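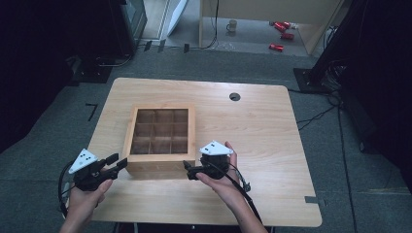 Carleen Merrick
Workplace Safety Inspector, Handen Facilities
March

We use cookies to remember your site preferences. Accept | Manage

Room checklist: table, compartment box, floor

Scope: walk-through inspection, Saturday, before the first shift. Room area 691 sq ft.

1. Table surface clean, no splinters — PASS. Corners are rounded.

2. Table edges — COMMENT. There is a small rectangular notch in the right edge. Sand if rough to the touch.

3. Cable grommet, back right — COMMENT. Hole is open. Fit a 2 in. cover if no cable is to be routed through it.

4. Nine-compartment wooden box, partitions seated — PASS. Compartments empty at inspection. Box has no lid; keep it off the table edge.

5. Cables at front of table — ACTION. Clip to the underside so they do not hang across the edge.

6. Cables on carpet, right side — ACTION. Loose runs from the right side toward the table are a trip hazard. Cover or reroute. Beatriz Serrano to order floor channel from Nasari, 50 ft.

7. Equipment stand, upright on base plate — PASS. Tie up the hanging cords.

8. Floor tape, left of table — PASS. Check for lifting at each inspection.

9. Carpet to smooth floor transition — COMMENT. Check for a raised edge when the room is next cleaned.

Items 5 and 6 stay open until signed by B. Serrano. Reinspect after the channel is laid.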